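Fullirik opens its small-volume teaching bench at Mudgway

For immediate release
Mudgway, 03/04/2023

Fullirik, the supplier of benches and small equipment for teaching laboratories, has today opened a demonstration bench at its Mudgway rooms. The bench is intended for schools, colleges and small laboratories which want to see a complete set for liquid handling before they order it.

Many of our customers buy their equipment piece by piece, over several years. The result is often a bench where each item is good but the items do not stand well together. At Mudgway the visitor can see them together on one table, take them in the hand and put them back in their places. 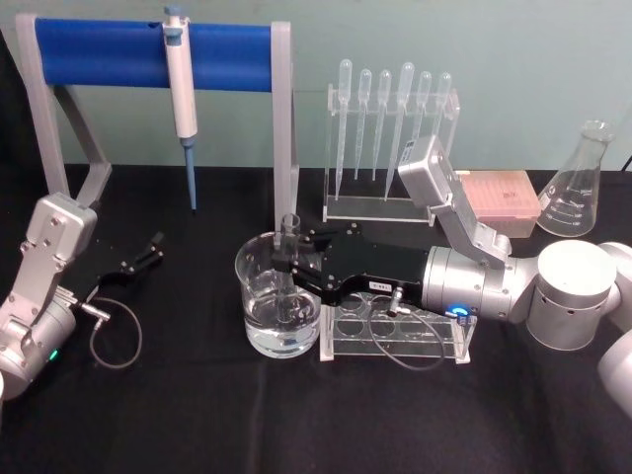
The Mudgway bench, with the pipette stand, the rack of transfer pipettes and the pink tip box.

The table is covered with black cloth, on which clear glass and clear plastic are easier to find with the eye. The micropipette hangs upright from the blue bar of its stand. Beside it the plastic transfer pipettes have their own clear rack and stand with the bulbs upwards, so a student can take one by the bulb and does not touch the stem.

The arrangement was prepared together with Sturnoler, the training company from Okville, which has given courses in basic laboratory work for 15 years. Sturnoler proposed that everything a beginner needs in the first lesson should be inside the reach of one seated person. It also wrote the bench card, a printed sheet of 2 pages which explains where each thing is kept and in which order the bench is cleared at the end of the day.

The first lesson is deliberately simple. A small amount of clear liquid is put into a glass test tube, and the tube is held upright at the height of the eyes while the level is read. Only after this does the student begin to work with the micropipette, and between two uses it goes back on the bar.

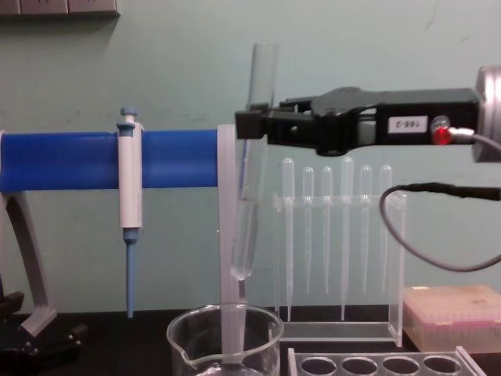 Visits and courses

The bench can be visited on working days by appointment. Groups are limited to 28 persons, and larger schools are asked to divide their classes. Sturnoler will hold its first course at Mudgway in June. The places are free for teachers from the Okville district.

Fullirik has also printed 3,000 copies of the bench card, which will be sent without charge to schools that ask for it.

About Fullirik

Fullirik supplies benches, stands, racks and glassware to teaching laboratories. Its offices and demonstration rooms are in Mudgway.

Press enquiries: Fullirik press office, Mudgway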